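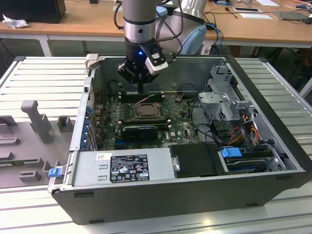
24 May 2019 - memory module job, protective stops

Lost most of the morning to the arm stopping dead on the press-in move, and I think we finally have the culprit, so I'm writing it down while it's fresh. The fault is always the same: the approach is lovely, the fingers get down to just above the memory slots pointing straight at the board, and then the controller throws a force limit stop before anything ought to be touching. Jailson was sure it was the thin white-and-red wire that crosses over the slots, and fair enough, it's the first thing you'd blame. We taped it out of the way for a batch and got the very same stop at the very same height, so the wire is off the hook (I still want it clipped back before we run anything at speed).

Then Ivone pulled the logs, bless her, and this is the good bit! Out of 15 runs, 12 stopped, and every one of the 12 came straight after a big wrist turn from the tray side. Start from directly over the case and it goes through every time. So the force reading is already off before we go down. We zero the sensor at home, swing round, and the cable to the gripper pulls tight and tugs on the wrist all the way in. You can feel it by hand in freedrive once you know to look for it.

What we changed:
Slackened the cable and moved the second tie further up the arm.
Zero is now taken over the slots, after the turn, with a wait of 800 ms first.
Force limit left exactly where it was. Please don't raise it to get past a stop, it's there for the board and for our fingers.

Safety note, and this one is on me. After the fourth stop I reached in to check the slot while the arm was only paused, and Atieno quite rightly shouted. From now on it's emergency stop in, then hands in. She has added it to the start-up card.

Reran after lunch with the Broltwood script and had a clean set, full turn included, which had me grinning like a fool. Log is saved as run 1444.

Still to do: ask Nayara whether Pivov sell a longer gripper cable, and try the turn the other way round - Cremilda reckons it would halve the twist.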